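Another month, another round of teaching an arm to take computers apart

It has been a bit quiet on here, mostly because all my evenings have gone into Geler. If you're new, Geler is what we call the method we've been working on at Stetby for teaching a robot a fiddly job from demonstrations. The test job is old desktop PCs: get into the case, get at the parts, swap tools as you go. I picked PCs because everyone has a pile of dead ones somewhere and they are cheap to ruin (I have ruined a few).

The idea is pretty simple. You guide the arm through the job lots of times, it records what its cameras saw and how it moved, and a network learns to go from one to the other. That much is old hat. What we changed is how the demonstrations get chopped up. Last October we were feeding in each one whole, start to finish, and the arm got hopelessly lost whenever something was a few millimetres out. Now every demonstration is split wherever the gripper opens or closes, and each piece gets its own short goal: fetch that tool, bring it to the case, put it back. The network only has to worry about the piece it's in — plus a little of the next one, so that it doesn't dawdle at the joins.

We have 840 demonstrations now, all with the same tool panel and the same sort of desktop tower. My shoulders can vouch for every one of them.

I didn't expect the tool panel to be the hard part! We printed it in grey because grey was what we had on the shelf, and it hangs on ribbed aluminium, so from the wrist camera it is grey shapes on shiny grey stripes. The light moves, the stripes flare up, and a slot that was perfectly clear a moment ago goes mushy. There was a lot of muttering. In the end we left the panel as it was and trained with the brightness jiggled about at random, and that helped far more than I'd have guessed.

The wrist camera and the tool panel, then one from the fixed camera over the table:
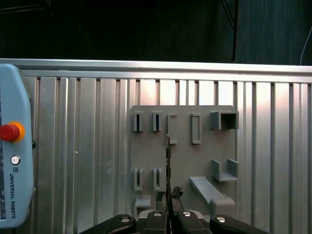
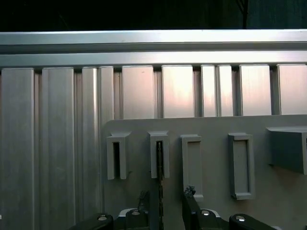
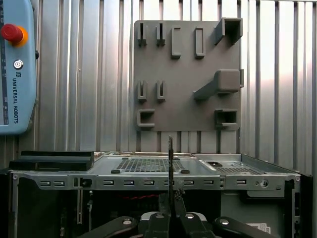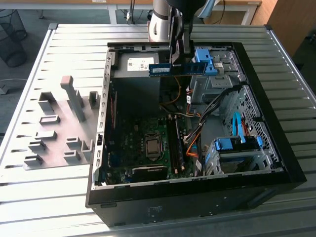

So, numbers. We ran 115 trials of the full tool change, meaning pick a tool, take it over to the case and bring it home again. The old version, with the demonstrations left whole, failed so often that we stopped it early to spare the tools. The split version got through all but 14. I was ready to be pleased with half that, so there was cake.

Most of those failures were on the way back. Picking a tool out of a slot is forgiving, because the slot holds it in the right place for you. Putting a long thin thing back into a narrow gap is another matter, and if the tool has tilted even slightly in the fingers, the arm has to notice and make up for it. Sometimes it does, with a lovely little wiggle that I certainly never taught it on purpose. Other times it just pushes, the force limit trips and everything stops.

Memory sticks are the other job on the go and I'm not ready to give you figures for those. They need a straight push or pull and a fair bit of force, and the network has no sense of force at all at the moment, only pictures and joint positions. Adding the force readings is next. I've also been asked whether we could get away with far fewer demonstrations. I tried training on 400 of them over a weekend and it was noticeably worse at putting tools back but hardly any worse at fetching them, so perhaps we should just be recording more of the awkward half. I'd like to test that properly before I say it too loudly.

The people at Gadden have offered to try the same code on their own arm, with a different gripper and a different panel, and I'm nervous about it in a good way. If it falls over there then we've learnt our own bench by heart and not much else. I'm also meant to be giving a short talk at Hafstein, for which I have a title and precisely one slide.

The code still needs a tidy before I put it anywhere public. If you've done something similar with force readings, and particularly if you've found a sensible way to line them up in time with the camera, please leave a comment, as mine drift apart by the end of every recording and I can't work out why.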